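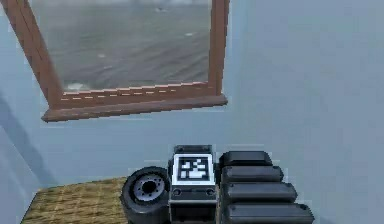
Enseñar con la mano ajena

Mi abuela enseñaba a hacer empanadas agarrándote de las muñecas. No explicaba nada. Te ponía las manos sobre la masa, las suyas encima, y empujaba. Al cabo de unas cuantas docenas uno repulgaba solo, bastante mal, y ella se iba a ver la novela. He pensado mucho en ella desde que paso las tardes de los martes en un cuarto de Niltia enseñándole a un brazo robótico a cerrar una ventana.

Conviene aclarar que la ventana no existe. Tampoco la pared celeste grisácea donde cuelga, ni el agua gris que se adivina al otro lado del vidrio, un mar de pocos píxeles en el que no se ha mojado nadie. Todo ocurre en un simulador, y yo lo veo desde la muñeca del robot, con la pinza asomando por abajo como asoma la propia nariz cuando uno bizquea. Muevo un mando, la pinza se mueve, y en algún disco duro queda escrito que un ser humano, ante una ventana, hizo esto y luego esto otro. Llevo 2642 demostraciones. De ellas, 597 fueron descartadas por Atif Malik, que revisa los registros y tiene la delicadeza de escribir «dubitativa» donde podría escribir «inepta».

El oficio se llama teleoperación, palabra que en las reuniones familiares suena a cirugía. Mi cuñado estuvo convencido durante meses de que yo quitaba apéndices a distancia. Lo dejé creerlo hasta Navidad.

Quiero defender aquí una idea poco vistosa: que esto de enseñar con las manos es un trabajo, que se hace bien o se hace mal, y que quienes escriben sobre la automatización suelen saltárselo. Las columnas sobre robots vienen en dos modelos. En uno la máquina aprende sola, por las noches, con una avidez algo siniestra. En el otro la máquina es una estafa con un señor escondido dentro. Yo soy el señor escondido dentro, de modo que me siento aludido, y la descripción me parece injusta con los dos. El robot no aprende solo y yo no estoy escondido: estoy en una silla bastante mala, al lado de la impresora.

Lo primero que se descubre al demostrar una tarea es que uno no sabe hacerla. Sé cerrar una ventana, claro, llevo toda la vida cerrándolas. Pero mi mano lo sabe y no me lo ha contado. ¿Por dónde se acerca uno? ¿Empuja con toda la palma o solo con la punta de los dedos? ¿Cuándo deja de empujar? En mi casa esas preguntas las resuelve un ruido, un golpecito seco del marco. En el simulador no hay ruido. Hay un alféizar que se acerca, un trozo de pared desnuda que se achica, y hay que decidir. Las primeras veces decidí tarde, y atravesé la madera con una soltura que ya quisieran los fantasmas.

Lo segundo es peor. El robot aprende también lo que uno no quería enseñar. Yo tengo la costumbre de detenerme un instante antes de tocar cualquier cosa, una especie de carraspeo del codo. Nadie me lo había señalado en cuarenta y tantos años. Lo señaló Costel Ene, el que entrena los modelos, una tarde en que puso a correr la política nueva y nos llamó a mirar. La pinza avanzó hacia la ventana, se paró en el aire, pareció acordarse de algo que había dejado en el fuego, y siguió. Hubo risas. Yo reconocí el gesto como se reconoce la propia voz en un contestador.

Tincuța Husar, mi compañera de turno, no duda nunca. Tiene un estilo que yo llamaría de portazo. Los modelos entrenados solo con sus datos son rápidos y tratan el mobiliario como si les debiera dinero. Los entrenados con los míos son corteses y no terminan. Costel mezcla los dos, y lo que sale se parece a un adolescente: titubea y luego embiste. Propuse que se nos pagara un plus por defectos complementarios y la propuesta sigue, según me dicen, en estudio.

Podría parecer que exagero la importancia de estas manías. Al fin y al cabo, dirán los optimistas, con suficientes demostraciones los tics se promedian y desaparecen. Radu Filip, que dirige el proyecto y es optimista por contrato, lo dice con frecuencia y con gráficos. Le concedo que muchas se promedian. Pero si todos los que demostramos somos diestros, trabajamos sentados y hemos cenado poco, el promedio también será diestro, sentado y con hambre. Multiplicar la muestra no trae a la sala a quien nunca fue invitado. Me gustaría que una demostración la hiciera alguna vez un vidriero, o alguien que haya tenido que cerrar una ventana con un niño dormido en brazos, que es la única situación en que cerrar una ventana requiere talento.

Está además el asunto del guiado a mano, que es lo que hacía mi abuela. En el taller de al lado tienen un brazo de verdad, y allí Kidus Kahsay le enseña tomándolo por el antebrazo y llevándolo hasta donde tiene que ir. Los ingenieros lo llaman enseñanza cinestésica; él lo llama pasearlo. Lo probé una mañana. Es otra cosa. El brazo pesa, o más bien se deja pesar, y uno nota la resistencia de la articulación cuando se le pide una postura tonta. A los diez minutos le estaba hablando. «Venga, un poco más arriba». No me enorgullece, pero Kidus ni levantó la cabeza, así que supongo que le pasa a todo el mundo.

Con el mando, en cambio, no se siente nada. Toda la tarea entra por los ojos, y por unos ojos colocados en un sitio rarísimo: a la altura de la muñeca de otro. El marco de madera rojiza me queda torcido arriba a la izquierda, la pared ocupa media vista, y tengo que deducir la profundidad de unos pocos tonos de marrón. Se aprende, como se aprende a aparcar por los espejos. Pero dudo de que lo que se aprende sea lo mismo, y dudo todavía más de que debamos llamar con el mismo nombre, «demostración», a lo que hace Kidus con el hombro y a lo que hago yo con el pulgar.

Mi petición, ya que una columna de opinión debe pedir algo, es modesta. Cuando una empresa presente un robot que dobla toallas o cierra ventanas, que diga quién se lo enseñó. No pido estatuas. Pido una línea, como en las películas sale el nombre del que llevaba los bocadillos. Cuántas personas, con qué aparato, cuántas horas, a cuánto la hora. Dos párrafos bastarían, y ayudarían más a entender lo que la máquina sabe hacer que cualquier vídeo con música de piano. Si el aparato duda ante el alféizar, el comprador tiene derecho a saber que la duda es mía.

En marzo nos cambian de tarea. Dejamos las ventanas y empezamos con los cajones, que según Atif son más fáciles porque solo tienen una dirección. Tincuța ya ha preguntado si hay límite de velocidad.

Publicado el 28 de febrero de 2023

Comentarios (4)

Dimov
Muy bueno lo del carraspeo del codo. Yo enseño a conducir y mis alumnos salen todos mirando dos veces el retrovisor izquierdo, como yo. Y nunca les he dicho que lo hagan.

Costache
El autor pide que se publique lo que cobra quien enseña a la máquina pero no dice lo que cobra él. Predicar con el ejemplo, señor mío.

Jurmont
Discrepo en lo del guiado a mano. He trabajado con las dos cosas y cuando llevas el brazo tú mismo haces los movimientos que le van bien a tu espalda, que no son los que le convienen al brazo. Con el mando al menos los dos estáis igual de incómodos.

Dimov
@Jurmont eso mismo decía mi fisioterapeuta, pero del embrague.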